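Habte outpoints Xia over ten to keep Lolitz belt

Nuria Habte kept the Lolitz super bantamweight belt at the Mabaso Hall in Holtmont on Sunday, taking a split decision over Aiguo Xia in a ten-round bout that turned on body work in the second half. Two judges had it 96-94 for Habte. The third scored it 96-94 the other way.

Xia, a southpaw, controlled the first four rounds from the outside. She kept her lead foot outside the champion's, doubled the jab and landed the straight left when Habte squared up. Habte's guard stayed high and she threw few combinations before the fifth.

The adjustment came in that round. Habte stepped in behind a right hand to the chest and began finishing exchanges with a left hook to the body. Xia's output dropped from the sixth, and by the eighth she was holding on entry. The referee warned her twice but took no point.

Ringside punch counts gave Habte 200 landed from 574 thrown. No full count was released for Xia – the operator assigned to her corner lost two rounds of data and the promoter chose not to publish a partial figure. 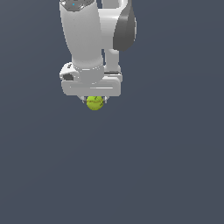

Xia's corner objected to the scoring of the seventh, which all three judges gave to the champion. Her trainer said the cleaner head shots in that round were hers and asked for the cards to be reviewed. The sanctioning body accepts such requests on payment of a $200 fee, and a review does not by itself change a result.

Both fighters made weight at the first attempt. Habte had a small cut over the right eye, ruled to be from a clash of heads in the third, and will be suspended on medical grounds until it has healed.

Attendance was 2,000. Trokimia, which promoted the card, holds an option on Habte's next defense and has reserved a date at the same hall in March. An opponent has not been named. The contract for Sunday's fight contained no rematch clause.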